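Stop Tidying the Table

I have an opinion about mess, and I've been boring my friends with it since June, so now it's your turn.

For a good while I've been collecting demonstrations for a small manipulation project we call Pop. If you don't do this kind of work, a demonstration is one recorded run of the arm doing a job while a person steers it. You pile up a lot of those, you train a policy on the pile, and then you find out what you forgot to put in the pile. That last part is most of the job!

Pop's chores are kitchen chores, more or less. Put the fruit in the bowl, move the cup, take the thing off the plate. Our first collection was 3277 runs, and I was proud of every one of them. I had a laminated card with the starting layout on it. Bowl here, plate there, one object to pick up, everything else back in the bin. Between runs I'd put the whole table back exactly the way the card said, and if my steering was sloppy on a run I'd throw it out and do it over. You could flip through the recordings and barely tell one from the next, and I thought that was quality.

Then we ran the policy with a frying pan left out (I'd forgotten it, I'd like to claim it was a test) and the arm went to the pan. It just sailed over there, closed on the rim, and sat. It had never seen a pan. It had never seen anything on that side of the table, so as far as it was concerned anything interesting had to be the thing it was supposed to grab. 3277 runs and it had learned my laminated card.

So this is my argument, and I'll say it plainly so people can yell at me in the comments. Most of us who gather examples for learning systems are way too neat. We treat the table like a photo shoot. We should be treating it like the counter at six in the evening when somebody is halfway through making dinner and the phone rings.

My setups now look more like this. 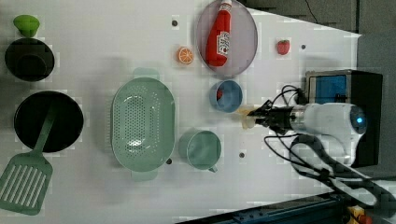
The arm at work by the blue bowl, with the rest of the kitchen left out.

There's a job going on near that bowl, and there's a whole lot of stuff that has nothing to do with it. A spatula lying across a pan. A ketchup bottle on a plate, where no ketchup bottle should live. I love the ketchup bottle. It's red, the strawberry is red, there's something red in the bowl, and a policy that has been coasting on "go to the red thing" is going to have a very bad afternoon. Good! I want to hear about that before I've spent a week on more runs.

And the green. I used to buy props so that everything was a different color, which made my life easier and the data worse. With a green spatula, a green cup and a green colander all sitting out together, color stops being a shortcut and shape has to do some work. My own kitchen has a drawer where practically everything is black plastic, and I'd guess yours does too.

Now, the usual objection, and I get it from smart people. If you clutter everything from day one, you can't tell what went wrong. Was it the grasp? Was it the pan in the way? Was it the lighting? A clean table gives you clean failures. I'll give them that much. When we bring up a new gripper I still do a short batch on a mostly bare table, 30 runs or so worth of boredom... no, let me be straight, it's 30, I have it written on the wall. After that the bin gets dumped out and it stays dumped out.

What I don't accept is the version where clutter is a later phase. "We'll add distractors in the second round." I've heard that at Mondeck, where I worked before, and I said it myself at least as often as anyone. The second round gets squeezed. There's a demo coming, or the arm is needed elsewhere, or somebody's been steering for hours and wants to go home, and the distractors end up being one extra cup in the far corner. Then the write-up says the data includes clutter, and technically it does.

The other objection is about cost, and this one bugs me more. A messy table is slower to work over. You steer around the pan handle. You knock the plate. You have to think about where the cables are. My first cluttered sessions were miserable and I got maybe half as much done before lunch as I used to. But count the resetting! I used to spend ages lining up a bowl with a pencil mark. These days whatever the last run left behind is where the next run starts, unless something's rolled out of reach. The reset is built in, and every starting layout is one I would never have thought to write on a card.

That's the bit I'd push on hardest, the not-thinking-of-it. When I arrange a "random" scene by hand it isn't random at all. I leave polite gaps. I don't stack things. I keep handles pointing away from where the arm comes in, because some part of me is being a good host. We tried a little randomizer from Vosimano that prints out a layout for you to copy, and it was okay, but I noticed I was fixing its layouts. It would say to put the cup right up against the bowl and I'd set it down with a finger's width between. For its own good, you know?

I've got 2 rules at this point, and they're on the same wall as the 30. The first is that I don't fix the table for the camera. The second is that I keep the ugly runs. If I steered badly, bumped something, backed off and tried again, and still got the job done, it goes in the pile. A policy that has only watched perfect grabs has no idea what to do one inch away from perfect, and one inch away is where it's going to spend its life. Real failures get labeled as failures and kept off to the side, and I do look at them, though not as often as I tell people.

I'm less sure about toys. There's a lot of toy food in this line of work, and it's handy stuff, it doesn't go bad and the strawberry is the same strawberry in October. But a toy orange slice doesn't drip or squash. I don't think you can train on toys and then say the word "kitchen" with a straight face. I still use them every day, so take that however you like.

Same goes for the table itself. Ours are white and bright and flat, and I've never cooked on anything like that. Somebody at Drevotero lays down a different cloth every session, stripes and plaid and one with lemons on it, and I was snooty about that for a good long time. I've since ordered two tablecloths. One of them has lemons.

If you're starting a collection this week, I'd say put your bin on the table before you do anything else, and tip it over. Do a few runs. Look at which of them make you want to reach in and move something, and leave that something where it is.

Comments

gripfinger
The laminated card hurt to read. We had ours in a frame.

soup_to_bolts
Disagree on keeping the ugly runs. Ours picked up the hesitation along with the recovery and now it hovers over everything like it's choosing a melon. We went back to cutting the dithering out and keeping only the retry.

marly77
To soup_to_bolts: how long were the pauses? We trim the ones where the arm isn't moving and leave the rest alone. Helped a lot.

backlashed
Does the "start where the last run ended" thing bias you toward stuff drifting to one side of the table? Ours all migrates left.

quietservo
Which lemons, I need the link

Recent posts

Why I Stopped Paying by the Run
Steering With a Sore Wrist
What Counts as Done? Labeling the Almosts
Pop, Month One: Cups Are Harder Than Bowls
A Short Complaint About Cables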